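Handheld gripper sessions: what rules do you set for your operators?

**Bíró**

We record demonstrations with two hand-held grippers, one for each hand, and I have to write the house rules before new operators start on Sunday. The task is simple: a ball and a clear tray. My problem is that every person does it in a different manner. One squeezes the ball low, one high, one lets it fall from far up.

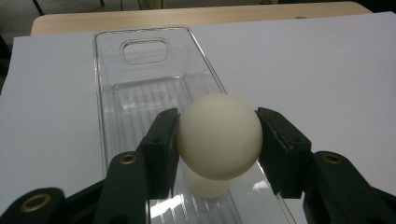 Our draft has only two rules now: hold the ball at its middle, and open the fingers only when the ball is close to the tray floor. Is this enough, or do you also write down how a session begins and ends? I don't want a ten-page document which no operator will read. Also I am not sure if failed tries should be deleted.

**Lestance**

Your two rules are good, but I would add the start position. At our place it is one page, and it says:

- Both grippers are over the board before recording begins.
- The tray is empty and lies lengthwise to the operator.
- Cables go down toward the operator, never across the tray.
- Sleeves and fingers stay away from the tracking markers.
- Stop after 8 tries and rest your hands for 3 minutes.

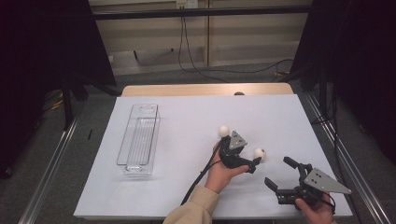
*Both grippers over the board, tray empty on the left.*

About failed tries: do not delete them. Mark them as failed and keep them in a separate folder. We deleted ours in the first month and later we needed them, so that work had to be done again. If the operator drops the ball outside the tray, let him finish calmly and put the mark after. When people know that a bad try is thrown away, they stop in the middle, and then you have many short recordings with no clear end.

I would also write who may move the table. With us it is only the shift lead, and after moving it we repeat the calibration - also when it was only a small push.

**Trerow**

Just tape the tray position and you are fine. We never had written rules at Binholm and the data was ok. Maybe check the screws on the fingers before each shift, ours became loose after 4 days.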